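Music stand

A music stand is a raised support that holds sheet music or a score where a player, singer or conductor can read it while keeping both hands free. Most have a flat or slightly tilted panel, called the desk, with a lip along the bottom edge to keep the pages from sliding off. The desk is carried on a pole, and the pole ends in a folding tripod, a weighted base or a clamp.

Types

The folding wire stand is the cheapest and most common kind. Its desk opens out from a narrow bundle of flat strips, and its legs collapse against the pole so that the whole stand fits in a bag. Wire stands are light and tip over easily when loaded with a thick score or used outdoors.

The solid-desk stand, often called an orchestral stand, has a one-piece desk of sheet metal, plastic or wood. It is heavier and steadier than a wire stand, and is usually left in place in rehearsal rooms and pits. Some desks are pierced with holes to reduce weight. Conductor's stands have a wider desk, and some have a second shelf underneath for batons and spare parts.

Tabletop stands have short legs or a short pole and are used for practice at a desk or by players who sit close to the floor. Lyres are small clip holders that attach directly to an instrument and are used in marching bands.

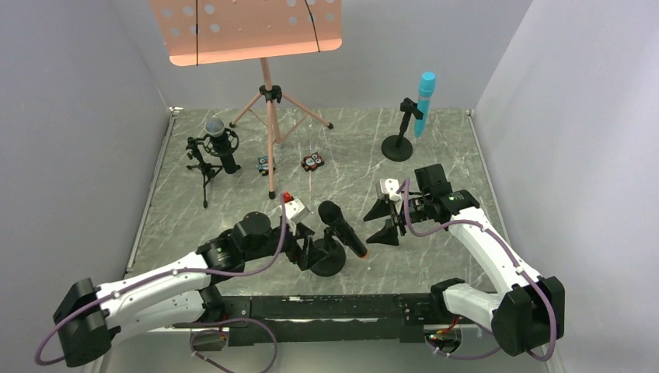
Height and angle

Height is normally set by sliding an inner tube inside an outer one and locking it with a knob, a collar or a friction clutch. Clutch stands can be moved with one hand but tend to sink as the clutch wears. Standing violinists generally set the desk near chest height, while cellists set it lower so that the conductor can be seen over the top. In many orchestras two string players share one stand, and the player on the inside turns the pages.

Use in schools

School bands buy stands in bulk and store them on wheeled racks. The Prirkville district band program, directed by Wondimu Birhane, keeps 56 solid-desk stands for its main rehearsal room and lends wire stands to students for home practice. Its stands are checked each August, when loose knobs are replaced and bent lips are straightened. The town band in nearby Orcombe, led by Henok Tsegaye, rehearses on Sunday and shares the same racks.

Accessories

Clip-on lamps are used in theater pits and other dark settings. Outdoor players hold pages down with clothespins, magnets or a clear plastic sheet. Desk extenders fold out from the sides and allow up to 5 loose pages to be laid side by side. Tablet computers have replaced paper for many players, and holders for them can be fitted to an ordinary pole.

See also

Sheet music
Lectern
Page turner
Marching lyre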